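How to Wash a Blanket at Home Without Ruining It
Posted Apr 2, 2018 by Lenuța Hodoroagă

Most blankets can go through a home washer if you keep the load small and the heat low. Read the care label first. If it says dry clean only, stop there.

What you need: mild liquid detergent, a stain brush, and a washer big enough that the blanket fills no more than two thirds of the drum.

Step 1. Shake the blanket outside and check the edges for open seams. Sew them closed before washing. A two-inch gap can run the whole length of the hem in one spin cycle.

Step 2. Spread it out flat on the bed and look for stains. Dab a little detergent on each one and leave it for ten minutes. Brush gently, always in one direction.

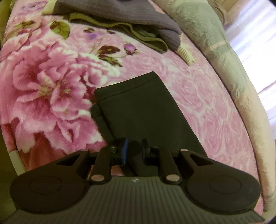
Step 3. Load the blanket loosely around the drum. Use cold water, the gentle cycle, and half the detergent you would use for clothes. Skip the fabric softener — it leaves a coating that makes fleece and cotton feel heavy.

Step 4. Run a second rinse. Thick blankets hold on to soap, and the soap turns stiff as it dries.

Step 5. Dry on low. Take the blanket out every 20 minutes, turn it over and put it back in. If you use a line, hang it across 2 lines so the weight is shared.

Wool is different. Wash it by hand in cool water, press the water out with a towel and dry it flat. I do mine in May, once the heating is off, and store them in cotton bags until fall.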